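Ticket 2701 - Tournament standings: incorrect group order
Opened by: Ritva Savolainen, Competition Office
Assigned to: Maja Wróbel, Berkanex Support
Status: Resolved, November 17, 2018

Reported issue
The public standings page lists Lustano above Cidell in the under-17 group stage. Both clubs finished level on points. Under the rules adopted in June, the result of the match between the tied clubs is applied first, and goal difference second. Cidell won that match and should be placed higher.

Initial response
The reported order was confirmed on the live page. The match record (no. 645) holds the correct score and was signed by the referee, Domenica Eberhard. No change to the match record is required.

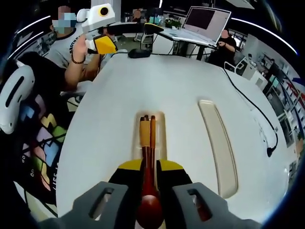 Further review found that the group was still assigned to the previous tiebreaker profile, which applies goal difference first. The profile was copied from last season when the group was created. The knockout bracket draws on the same table and therefore showed the wrong opponent for Cidell.

Action taken
1. Group reassigned to tiebreaker profile 2.
2. Standings recalculated and page cache cleared.
3. Bracket regenerated - kickoff times were not affected.

Both clubs have been notified in writing by Theresia Hämmerli. The Competition Office confirmed the corrected order, and the ticket was closed.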